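Drudside's new left back, and a word on the pitch

13th July

Drudside played their first friendly of the summer yesterday and I went along, as I do most years. It finished 2-2 against Conceição, who are touring with a young side and looked fitter than us for most of the second half. The gate was given as 851, which is good for a warm Saturday with nothing riding on it.

The player most people had come to see was Chaiwat Khamphan, the left back signed from Enonia last month. He played the first hour. He is quicker than I expected and he likes to come inside onto his right foot, which leaves a lot of grass behind him. Conceição's first goal came down that side. I wouldn't blame him for it – Norbert Szűcs was meant to be covering and had stopped to argue about a throw-in.

Going forward he was very good. He put in the cross for our equaliser, a low one that Csaba Jakab turned in at the near post, and he hit the bar from a free kick just before the break. If he stays fit he'll start in August, and I think Szűcs will end up on the bench.
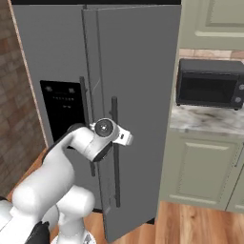 Will Imre Barta still be captain next season?

As far as I know he will. He wore the armband for the full ninety minutes yesterday, and the manager told the local paper in the spring that he saw no reason to change it. Barta has 176 appearances for the club now and is under contract until the summer after next. His knee is the only doubt. He missed the whole of January with it and was moving carefully in the last ten minutes.

The second half was scrappy, with nine changes at the interval and more after that. We went ahead through a penalty, which looked soft from my side of the ground, and they got one back from a corner when two of ours went for the same ball.

As for the pitch, it has been reseeded and the far goalmouth is still thin. There were 3 or 4 places where the ball bobbled badly. It needs rain. The away end is shut until the new steps are finished, so visiting supporters are in the corner by the tea hut for now, with room for 300.

Season tickets can be picked up from the office on weekday mornings. Prices are the same as last year, apart from the under-16s, which have gone up by a pound a match.

Next up is Sekance away on Saturday, three o'clock kick-off. I can't get to that one. Fanni Hegedűs is going and has said she'll send me some notes, so I'll put those up here on the Sunday or Monday.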